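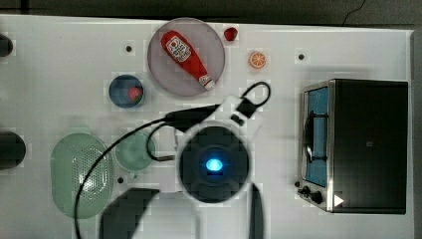
Robotics researchers at the Frerichs Institute in Brilletdale say a robot arm can be taught to keep track of objects it is blocking from its own camera, using a method that adds only a short memory step to existing control software.

The method, called Woltell, was tested on a tabletop set up with play food, kitchen containers and a toaster oven. The arm was given 50 written instructions, one at a time, and allowed 90 seconds for each. It completed all but six of them within the limit, the institute said in a report released in July. The same arm running the same software without the memory step completed fewer than half.

The work was carried out with Rondencombe, a Brilletdale company that makes handling equipment for commercial kitchens. The company paid for part of the test setup and will have early use of the software, according to the report. The institute keeps the rights to publish the results and plans to release the code.

The problem the group set out to solve is a common one in labs that use a camera mounted over a table. The camera has a clear view of everything until the arm moves in to do its job. At that point the arm, the wrist and the cables come between the camera and the objects the arm is trying to reach. Software that decides each move from the latest picture alone can lose the object at the moment it matters most.

In practice, the report says, this shows up as hesitation. The arm starts toward a bowl, covers it, and then stops or drifts off to the side because the bowl has dropped out of the picture. In some of the baseline runs the arm backed away, saw the bowl again, moved in, and repeated the whole motion until time ran out.

Many labs deal with this by adding a second camera on the wrist or at the side of the table. The Frerichs group used only the overhead view for the main tests. It wanted to know how far a single view could be pushed, the report says, partly because extra cameras have to be lined up again every time something is bumped.

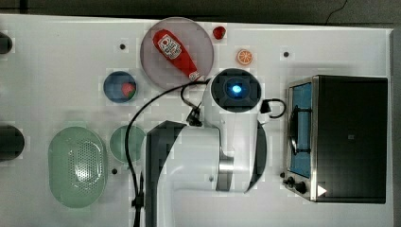

Woltell keeps a running record of each item's last known position and how long ago it was seen. When an item disappears from view, the software checks whether the arm is covering that spot. If it is, the record stays in place and the arm carries on as though the item were still visible. If the spot is in plain view and the item is missing, the record is dropped and the arm has to look for it again.

Each record also carries a score for how far it should be trusted. The score drops slowly while an item is hidden, and drops sharply if the gripper closes near the spot and feels nothing. Once the score falls below a set level, the arm lifts clear of the area and takes a fresh look before it tries again.

That last step turned out to be important. An early version of the method had no way to let go of an old record, and the arm would sometimes keep reaching for a place where an item used to be. Items that had been nudged a short distance were the worst case. The arm would close on empty space beside them, open, and close again in the same place.

The instructions used in the tests were short and written in everyday language. Some asked for a single move, such as putting the strawberry on the plate. Others asked for an item to be taken out of one container and put into another, or for something to be moved out of the way first. The researchers sorted them into seven groups by type, and the report gives results for each group on its own.

Simple moves in open space gained the least. The older software was already fairly good at them, and the arm was rarely over the target long enough for the missing view to cause trouble. The largest gains came in instructions that dealt with bowls, where the gripper has to come straight down over the rim and hides nearly everything below it.

Instructions that involved clearing a plate before using it also improved. Those tasks take longer and call for the arm to remember what it was going to do after the first item is out of the way. The report says the memory step helped here in a way the group had not planned for: the records of items waiting their turn stayed steady while the arm worked elsewhere on the table, so the second half of the task began sooner.

Two of the failed runs involved the squeeze bottle. In both cases the gripper had hold of it but the bottle turned as it was lifted, and the arm set it down in the wrong spot. The report counts these as grip problems with no link to the memory step, although they are still included in the total. The other failures were put down to records that were trusted for too long after an item had been bumped.

The group also looked at speed. Keeping the records takes very little computing time, and the arm's moves were no slower than before. Completed runs were shorter on average with Woltell – mostly because there was less backing away to look – but the report does not make much of this and notes that the runs that timed out under the older software make a fair comparison hard.

No new training was needed for the arm's basic movements. The memory step sits between the part of the software that reads the camera picture and the part that picks the next move. It was tuned on recordings of earlier sessions at the same table, in which an operator steered the arm by hand through similar tasks. The report says other labs with recordings of that kind should be able to tune it on their own setups without collecting more.

The report lists several limits. All of the tests used one table, one arm and one camera position. The objects were light, and most were toys, which are more forgiving than real food and are easy to tell apart by color and shape. Lighting was kept steady. The method has also not been tried with a person working at the same table, where items may be moved while they are out of the robot's sight.

See-through and pale items were another weak point. A pale container on a white table is harder for the camera to pick out even when nothing is in front of it, and the software sometimes started a record late or gave it a low score from the start. This did not cause any of the failed runs directly, the report says, but it made the arm stop for a fresh look more often than it needed to.

For Rondencombe, the interest is in kitchen lines where a camera is fixed high over a work surface and there is little room for more equipment at counter height. The company said in a statement that side cameras in such places get splashed, knocked and covered by trays. It has not said when the software might be used in a product, and said its own trials would begin with empty containers.

The next round of tests in Brilletdale will use a wider range of tableware and a table where items are packed closer together. The group also wants to try tasks that involve opening and closing the door of the oven, which were left out this time. An open door hides part of the table for as long as it stays open, and the current version only checks for spots covered by the arm itself. Extending that check to doors, lids and other moving parts is listed as the main piece of work still to be done.

The group will compare the single overhead view with a two-camera setup as well. It expects the second camera to help, but wants to find out whether the memory step still adds anything when more of the table can be seen.

Code for Woltell and the full list of test instructions will be posted on the institute's website along with the recordings of all the runs, including the failed ones. The group said it is still checking the files and that the recordings will go up first.

Contact the newsroom | Copyright Frerichs Institute, Brilletdale. All rights reserved. | Back to top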